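Home | Reviews | Garden and Yard | Wildlife | Ask Us | Search

Skavska Motion Sprinkler: one season against the deer

Posted November 9, 2025

We have a vegetable garden at the end of a road outside Okerau, and behind it is a forest. In the forest there are deer. For three years I grew beans and lettuce mostly for them. I tried soap on strings, human hair from the barber, and a tape that makes noise in the wind. The deer looked at the tape for one evening and then they came in under it.

In spring I bought the Skavska, a sprinkler with a motion sensor. When an animal walks in front of it, the valve opens and a strong jet of water goes out with a loud click. The idea is that the sound and the movement frighten the animal, and the water is a bonus. I paid for it with my own money, and the company does not know that I write this.

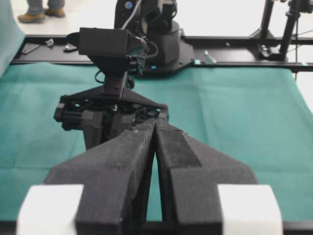 Black gripper on green cloth, fingers closed.

Setting it up

The sprinkler stands on a metal spike which you push in the ground with your foot. In my soil, which has many stones, I had to try several places before it stood straight. The hose connects at the side, and the connection did not leak. It needs 4 batteries, and they are not in the box. The battery cover closes with a small screw, so keep a screwdriver near the door.

There is a dial for sensitivity with numbers from 1 to 9. The manual says to begin in the middle. In my garden this was too much, and the sprinkler fired each time the wind moved the tall grass. I cut the grass and went down to number three, and after that it was calm. Please read the page about direction also. If the sensor looks to the east, the morning sun can wake it up.

What happened with the deer

In the first week I found no fresh tracks in the beds. One night I heard the click and then a lot of running. I was very satisfied! In the second month a young deer learned where the water ends, and it ate the peas at the corner from outside of the circle. I moved the spike to the other side of the garden and the peas had peace again. Since then I move it every weekend. I believe this moving is more important than any number on the dial, and I wish the manual said it in large letters.

It did less against rabbits. They are low and they sit still, and I think the sensor does not notice them well. Against the neighbor's cat it was excellent. It was also excellent against me, two times, when I went out for parsley and forgot to switch it off.

Things I did not like

The hose must be under pressure all night. My old hose did not survive this, and I had to buy a better one, so please count this in the price. The plastic arm became pale from the sun by August, although it still works. The sensor sees less on foggy evenings, and we have many of them. And of course you cannot use it in frost. I emptied it last week and put it in the shed, and for winter I put a net over the kale.

My neighbor has the Prandstead model, which costs $34 more and has a small solar panel. It is quieter, and I am not sure that quiet is good here.

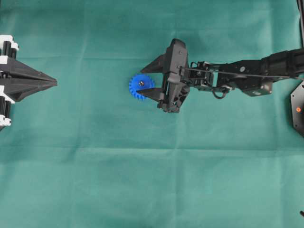 Intarasuk wrote below my first short note on this sprinkler that one unit is never enough for a long garden, and that two of them, placed so the circles cross a little, kept deer away from young apple trees for a whole summer. With only one, the animals simply came in from the far end.

I can believe this. My garden is small and almost square, so one was sufficient. If yours is long, or if it has a path that the deer already use every night, I would plan for two from the start and put the first one directly at the path.

I would buy it again, with the better hose on the same day. For rabbits, build a fence.

6 comments | 1000 shares

Contact us | Copyright 2025 | Back to top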